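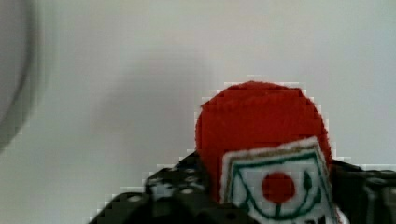 Felt round the house: which tips hold up

I've read a great many pages telling me that felt will mend, muffle, polish and protect nearly everything I own. Some of it is sound. A fair bit was plainly written by people with felt to sell, or copied from somebody who was. I've tried most of it over the past two winters, and these are my findings, for what they're worth.

Pads under chair legs

Yes, they work, for a while. The stick-on sort from Soser came off my kitchen chairs before the end of November and took a fair amount of fluff and grit with them. Grit is the trouble. A pad with a bit of grit stuck in it will mark a floor just as well as a bare leg will. If you use them, turn the chairs over now and then and look. Clean the foot of the leg with a drop of white spirit, let it dry, and leave the chair upside down overnight before you sit on it. The packet says ten minutes. I don't believe the packet.

Washing wool felt

"Just pop it in on a wool cycle" is advice I'd like to see tested on the adviser's own things. Mine came out smaller and thicker. Cool water in a basin, a little mild soap, press it, don't rub, then roll it in a towel. Red is the one to watch. Dab a hidden corner with a damp white cloth first, and if any colour comes off on the cloth, keep it well away from everything else.

Fuzz and stray fibres

You'll be told to buy a fabric shaver. Undwood make one and it does the job on a jumper, but on felt it lifts as much as it takes off. Small sharp scissors, held flat, are slower and better. Sticky tape gets the dust off and also pulls up new fibres, so go easy. Some fuzz is simply what felt looks like.

Moths and cedar

Cedar balls smell pleasant. I've had moths in a drawer with cedar balls in it. What has worked for me is a sealed bag in the freezer for 2 weeks, then a clean box with a lid that shuts properly. Lavender bags, same verdict as cedar.

Glue

The Lurdale fabric glue claims to hold "any textile to any surface". It soaked straight through thin craft felt and dried as a hard shiny patch on the front. Use less than you think, put it on the other surface and wait until it goes tacky. Or sew it.

Felt on the wall to keep a room quiet

Very popular just now. I put up a few panels from Ibarra and the hall echoes a little less. I can still hear next door's telly as clearly as ever, and no amount of soft stuff on my side was going to change that. A thick rug did as much for the echo and I already had the rug.

Polishing with felt

Fine on brass if the felt is clean. Don't use the same piece for brass and then for glasses. I did, and the lenses have the scratches to prove it.

Posted 21 January 2020. Filed under Cleaning and Mending. 2469 views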